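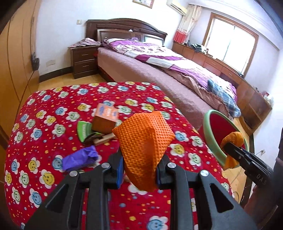

Turammont Day

Turammont Day is a public holiday observed each August on the island of Turammont. It marks the founding of the island's first elected council, which replaced direct rule from Zolleseck. Schools and government offices close, and the port runs a reduced ferry service.

Observance

The official program opens at 9 a.m. with a flag ceremony in Furtado, the capital, followed by a parade of about 40 groups. The council president lays a wreath at the monument to Zorica Stan, the council's first speaker.
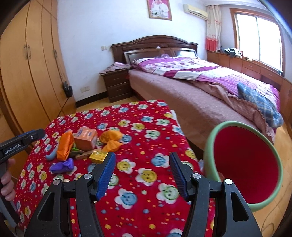 Family customs vary by district. In the northern villages, households visit older relatives in the afternoon and bring small gifts for the children. Wrapped candy, such as the purple piece on the red flowered blanket, is customary in Furtado as well. The historian Lerato Mabaso dates the practice to the holiday's first four years.

See also

Council of Turammont
Wultell Harbor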